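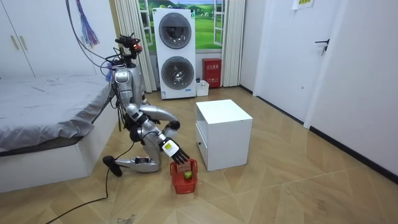 Vass puts robots on pickup duty in its rental apartments, and the cleaners get new hours

Posted 2018-11-08

So I finally got over to the Vass building in Plotoddale, after three emails and one very long bus ride, and yes, the robots are real and yes, they do get down on their knees to pick things up. I know a few of you who read this page work there or have family who do, so I'll try to get the facts down first and then ramble.

The news part: Vass, the company that rents out and cleans furnished apartments all over the county, told its housekeeping staff this week that the humanoid robots it has been trying out since March are going to stay. There are 3 of them. They come from a firm called Uvard, which leases them to Vass and sends a technician along with them. For now they only work in the practice apartment at the main building and in the empty units on the same floor, and they only do what the staff call pickup, meaning the first pass through a room after a guest leaves. Stuff off the floor, forgotten food into a basket, loose things onto a shelf. Then a person comes in and does the cleaning.

Vass has 260 people in housekeeping. The company says none of them will be let go over this, and it put that in writing in the same letter. The letter also says "for the coming year," and I'll get to what people make of those four words.

I spent most of a morning in the practice apartment. It's a small bedroom with the washer and dryer stacked up right there against the far wall, which made me laugh until I remembered my own first apartment had the stove next to the bed. The robot was on apples that day. There's a little red basket and a green apple, and the job is to deal with the one and the other, over and over, in different spots on the floor. It kneels, leans way over, and reaches down with these skinny black fingers. It's slow! I'm not going to pretend otherwise. I watched it take so long over one apple that I had time to read every notice in the hallway and come back.

Hicham Naciri is the Uvard technician, and he was very patient with me. I asked him why an apple and he said guests leave fruit behind all the time, and a bruised apple tells you right away if the grip was too hard. (He eats the bruised ones. I asked.) He also told me why there's a cable hanging down to it from above. If the robot loses its balance the line keeps it from going over onto somebody, and the rule at Vass is that it doesn't work off the line when a person is in the room. In the empty units they set up a stand on wheels for the same purpose, and that stand is apparently the thing everyone hates most, because it has to be pushed from door to door by hand and one of the wheels sticks.

Now for what it changes, because that's what I really came for.

Katalin Kocsis has been cleaning for Vass longer than the company has had its current name. She used to start at seven and do a whole apartment top to bottom, pickup included, then go on to the next. Since the trial grew in the fall she starts at nine on robot days. The robot gets the early hours, and she and her partner come in behind it. She gets the same pay and the same number of hours, they just end later. She likes the mornings, she told me, she can walk her grandson to school for the first time ever. She does not like being done at five-thirty, when the bus is packed and the store by her place is out of the good bread.

And her back is better, she thinks. She was careful about how she said it, because there's been so little time to tell. But the bending was always the worst of pickup - the socks, the bottle caps, whatever rolled halfway under the bed - and on robot days she does a lot less of it. She still does some. The robot can't get under a low bed at all, so anything under there is hers. It also leaves alone anything it doesn't recognize, and the list of things it recognizes is pretty short. Paper is a problem. So are hair ties. It once spent a good part of a morning on a hair tie, she told me, and she finally walked over during the pause and put it in her pocket.

What she misses is talking. Pickup used to be the part where two people were in the room at once, one on each side of the bed, and you could catch up. With the machine doing it ahead of them, the two of them now get sent to separate rooms sooner. A few of the crew asked if they could go back to working in pairs for the whole apartment, and the answer so far is "we'll look at it." I wrote that down word for word from the supervisor's note on the board.

There are also new jobs in it, sort of. Vass picked 6 people from housekeeping to learn how to run the robots on a shift: how to start them, how to stop them (there's a big button and everybody has been shown the button, even the front desk), how to set out the baskets, and how to fill in the sheet when something goes wrong. They get a bit more per hour on those days. Katalin put her name in and was picked, so on her running days she's the one setting out the apple. She showed me her sheets from the last few weeks. Most of the lines say some version of "dropped it" or "missed basket," and then there's one that only says "no idea."

The complaint I heard the most, from people who didn't want their names on here, is about the sheet. It takes longer to fill in than the pickup would have. Uvard wants to know what the thing was, where it was on the floor, what the light was like, how many tries. One woman told me she'd cleaned two bathrooms in the time it took her to write up a dropped washcloth. Hicham agreed with this pretty cheerfully and told me a shorter sheet is coming, though he wouldn't give me a date.

The other complaint is those four words, "for the coming year." Nearly everyone I talked to in the break room brought them up before I did. Vass cleans about 4000 apartments if you count the seasonal ones out by the lake, and people can do the math on what it would mean if a robot could do pickup in all of them, with nobody holding the line and nobody filling in the sheet. I asked the office whether the promise could be made longer and was told the year is what they can plan for. I asked again in a nicer voice and got the same answer.

From what I watched, I'd say there's a long way to go before that's a worry for next week. But I only sat there for one morning, and I've been wrong about gadgets before (I told my whole family not to bother with a dishwasher).

A couple more things I picked up, in no order. The robots don't go into occupied apartments and there's no plan for them to, so if you rent from Vass you won't be opening your door to one. The laundry stays with people, all of it. And the Akania building across town is next in line, sometime after the winter, once someone works out how to get the rolling stand into that tiny elevator. I've been in that elevator with a suitcase and I wish them luck.

Staff at Akania have a meeting about it coming up in their own break room, and Katalin has been asked to go over and talk about what her days look like now. She plans to bring a couple of her filled-in sheets so they can see what the writing part is like, and she wants them to ask about working in pairs before the schedule gets set, because on her floor they asked too late. If you're on the Akania crew and you'd like me to pass along a question for Hicham, leave it in the comments or catch me at the bus stop. I'm going back once the shorter sheet shows up, and I'll find out if they've fixed that wheel.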